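Plastic food wrap

Plastic food wrap, also called cling wrap, cling film, plastic wrap or (in a good many kitchens) simply "the wrap," is a very thin, see-through plastic sheet used to cover food and keep it fresh. It is sold wound on a tube, usually inside a long narrow package that doubles as a dispenser. The film sticks to itself and to smooth surfaces such as glass and glazed china without any glue, and that one property accounts for nearly everything people do with it, from sealing half an onion to covering a bowl of rising dough.

Names

Names vary a great deal by country. "Plastic wrap" is the everyday term in the United States, "cling film" in Britain, and "cling wrap" or "glad wrap" in Australia and New Zealand, the last of these from a brand name. In Chinese it is 保鲜膜 (bǎoxiānmó), literally "keep-fresh film," a lovely plain name that says what the stuff is for. Japanese borrows the English word as rappu.

Material

Three plastics cover most of the household market.

Polyethylene (PE) is the most common today. It is soft, bends well in the cold and costs little to make. Its cling is weaker than that of the older films, so makers often blend in a small amount of a tackier plastic.

Polyvinyl chloride (PVC) is stretchy, very clear and clings beautifully. It is still widely used for trays of meat and produce in stores. It needs added softeners to be flexible, and some of these can move into fatty foods, so many home brands have switched to PE.

Polyvinylidene chloride (PVDC) was the original household wrap in the United States. It holds back air, water vapor and smells far better than PE does, and it stands up well to heat. It remains popular in Japan, where people tend to know it by its crisp feel and the sharp crackle it makes coming off the tube.

How it clings

Pull a length of film off the roll and it will often leap toward your hand. Part of this is static electricity: separating one layer from the next leaves small electric charges on the surface. The rest is close contact. The film is so thin and flexible that it settles into every tiny dip of a smooth rim, and at that distance the weak attraction between molecules adds up to a real grip. Rough, greasy or damp surfaces spoil the contact, and this is why wrap slides off a wooden board yet holds tight to a clean glass bowl. Wiping the rim with a dry cloth before covering makes a surprising difference!

Packaging and cutting

The package has a harder job than it gets credit for. It must hold the roll in place, let it turn, cut a sheet cleanly and keep hold of the loose end afterward. Several designs are in use.

Serrated edge. A toothed strip of metal, plastic or stiff card runs along the box. The film is drawn across it and torn with a slight twist, starting at one corner.

Slide cutter. A small blade travels along a track from one side to the other. The cut is very straight, and there are no exposed teeth. The Kamedura, a refillable countertop holder with a slide cutter on top, belongs to this group and takes rolls up to 47 centimeters wide.

Perforated roll. Lines of tiny holes are made across the film at set distances, so each sheet comes away by hand and no blade is needed at all. The sheets are a fixed size, a nuisance for large platters but quick for everyday bowls. The Cai roll, sold in a plain sleeve, is of this kind.

Catering box. Kitchens that go through a lot of film buy it in bulk. The Esberg 1004 is a typical long-box model with a weighted base - a welcome touch, as a light box tends to follow the film across the counter.

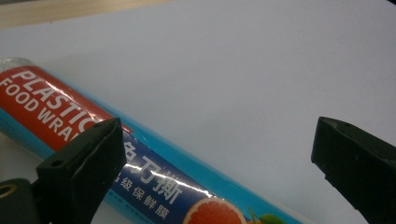 Does plastic food wrap need to go in the refrigerator before use?
Most wrap can stay in a cool drawer or cupboard. Some cooks chill the roll for 10 minutes or so because cold film is a little less eager to stick to itself, but it regains its cling as it warms up.

Use in the kitchen

Covering leftovers is the main job, and pressing the film right down onto the food keeps more air out than stretching it over the rim. Guacamole stays greener this way, and custard forms no skin. Bakers roll sticky cookie dough between 2 sheets. Film twisted at both ends turns soft butter into a neat log, and a loaf pan lined with it gives up a frozen dessert without a fight.

In the microwave, only wrap labeled for that use should go in. It should not touch the food, and one corner should be folded back to let steam escape. Ordinary film does not belong in a conventional oven.

Storage life and finding the lost end

Kept away from heat and sunlight, a roll lasts for years. The commoner trouble is a lost end. Turning the roll slowly under a lamp will usually show the edge as a faint line, and a piece of sticky tape dabbed along the roll will lift it. The Statisari household guide suggests a soft dry toothbrush, brushed around the roll against the direction of winding.

Waste and alternatives

Used film is hard to recycle. It is light, it tangles in sorting equipment and it is often dirty with food, so most curbside programs do not accept it. Alternatives include lidded containers, silicone stretch covers, cotton cloth coated in beeswax, and the oldest method of the lot: a plate set on top of a bowl.

See also

Aluminum foil
Beeswax wrap
Food storage container
Parchment paper
Wax paper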